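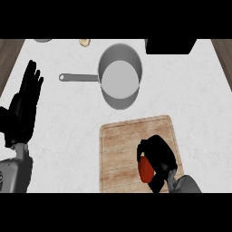 Nov 19, 2024

Ratings model, qualifier group rerun. Continues from the July entry on home advantage.

Starting point: the model had Luvura as a heavy favorite away to Girnik and they lost by three. One result proves nothing, but it is the second time this season the model has been badly wrong at that ground, and both times in the same direction. Wanted to see whether home advantage is set too low for Girnik or whether Luvura was rated too high going in. These give the same prediction error and need different fixes.

Data: 256 matches from the Jastent feed, all qualifiers plus the friendlies where both sides named a full squad. Kickoff times are still a mix of local and UTC. Converted by venue before doing anything else. Two matches had home and away swapped, both at neutral grounds. Fixed by hand and noted in the corrections file. If anyone pulls the feed again the swap will come back, so apply the corrections after the pull and before the merge.

Setup: every team starts at 1,000 and the first season is burn-in, not scored. Update step as before. Goal margin goes in as the log of the margin plus one, so a 3-0 counts for more than a 1-0 but a 6-0 does not blow up the table. Home advantage is a single constant for all teams. This is the part in question.

Run A. Left everything as it was, to get a baseline that matches July. It did not match at first. Log loss came out slightly worse and the order of the bottom four teams was different. Cause: friendlies were being weighted the same as qualifiers. The weight column is read as text when it has a blank in it, and then the default gets used with no warning. Filled the blanks, reran, got the July numbers back to the third decimal. Added a check that stops the run if the column is not numeric.

Run B. Home advantage per team, no shrinkage. Did what you would expect with so few home games each. Girnik got a huge value, Wako went negative, and the fit on held-out matches was worse than Run A. Not using this. Wako going negative looks like two bad home results against the top seeds and nothing else.

Run C. Home advantage per team, shrunk toward the group mean. Better. Girnik stays above the mean by a believable amount, Wako moves back to just under it, everybody else is close to the constant. Held-out log loss improves on Run A, but the improvement is small and I would not defend it if the match list changed by a handful of games. Left the shrinkage strength where cross-validation put it. It sits on a flat stretch of the curve, so the exact value does not matter much.

Run D. Same as C plus a travel term: great-circle distance between the away team's usual home ground and the venue, in thousands of kilometers. Girnik is the long trip for nearly everyone in the group. Luvura's flight is over 3,000 km each way with a time change. The travel coefficient comes out with the sign it should have, and once it is in, Girnik's own home value drops most of the way to the mean. So the two are carrying the same information and the data cannot separate them. Would need more away games played by Girnik at the far end of the map, or other teams with long trips that do not involve Girnik. Neither exists in this set.

Tried time zones crossed in place of distance. Almost the same fit. The long trips in this group all run east to west, so no surprise there. Kept distance, which is easier to compute and does not change with daylight saving.

On Luvura's rating. Went back through their last several results. The rating was built up mostly on home wins against low-rated sides, with the margin term helping each time. Away from home they had drawn more than the model thought they should. With Run C settings they still go in as favorites at Girnik, but not heavy ones. With Run D it is close to even for anything other than the draw. The margin term should maybe be cut when the rating gap is already large. Have not tested this. It would mean redoing burn-in.

Group simulation, remaining fixtures, Run C and Run D settings, 10 thousand draws each. Qualification odds for Luvura differ by roughly 2 points between the settings, less than I thought before running it. Their one remaining long away game is against a side they can lose to and still go through. Wako is the team that moves most, because their last match is at Girnik and goal difference may decide third place.

Tiebreakers: the simulation code was using goal difference first. The competition rules for this group use head-to-head first. Changed it. This matters more for Wako than the whole home advantage question, which is a little annoying after a day on the other thing. All the odds above are from after the change. Odds in the July entry are from before it and should be treated as wrong for any three-way tie.

Teodor Viklund looked at the Run D output and asked whether altitude was in there. It is not. Girnik's ground is higher than the rest but not by enough that I would expect an effect, and it would be a third variable pointing at the same stadium. Leaving it out.

He also thinks the friendlies should go entirely. Quick test with them dropped: ratings get noisier, order of the top three unchanged. Keeping them at half weight for now – can revisit after the next round.

Decision: Run C as the default. Run D stays in the branch, not merged.

To do
Rerun the July table with corrected tiebreakers
Margin term against rating gap, with new burn-in
Ask Jastent about the neutral ground flag, whether it is set by hand
Move the venue coordinates out of the script and into their own file
Plot calibration by away distance, wide bins only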